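Marker pose drops out when scooping, filter or fix the detection?

gistthorpe_ayman
Aug 6, 2023
I'm writing the tracking side for our hand-held grippers (marker cube on each, overhead view gives the pose). Works great until the right one goes down into the bowl, then the pose flips for 5 frames or so and the replay goes nuts! 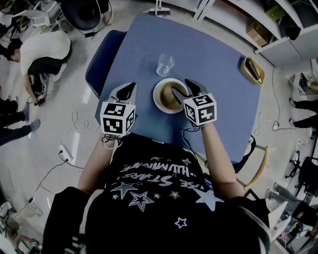
I've got 914 episodes logged and the flips show up in 65 of them. Right now I run a Kalman filter over everything and bump the noise when reprojection error gets high. Is that dumb?

mfitz
Kinda, yeah. You're smoothing over a wrong answer. Planar ambiguity gives you two solutions, so keep both and pick the one closest to your last velocity.

listaseck_anika
Disagree with mfitz, I'd dump the cube for this part and go with SLAM from the gripper's own view. I run it at 2,000 features per image and it rarely loses track.

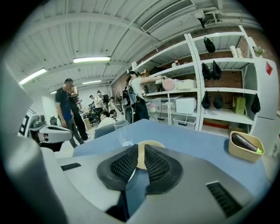
Feature masks matter way more than the filter, imo. Mask the fingers first or they'll eat half your matches. After that I'd mask people too, and with that many standing around behind the table you'd want it. The shelves against the brick are lovely though, tons of corners that stay put.

mfitz
And when the view is all bowl? Good luck.

gistthorpe_ayman
Trying the two-solution thing tonight, masks after that. Will post plots.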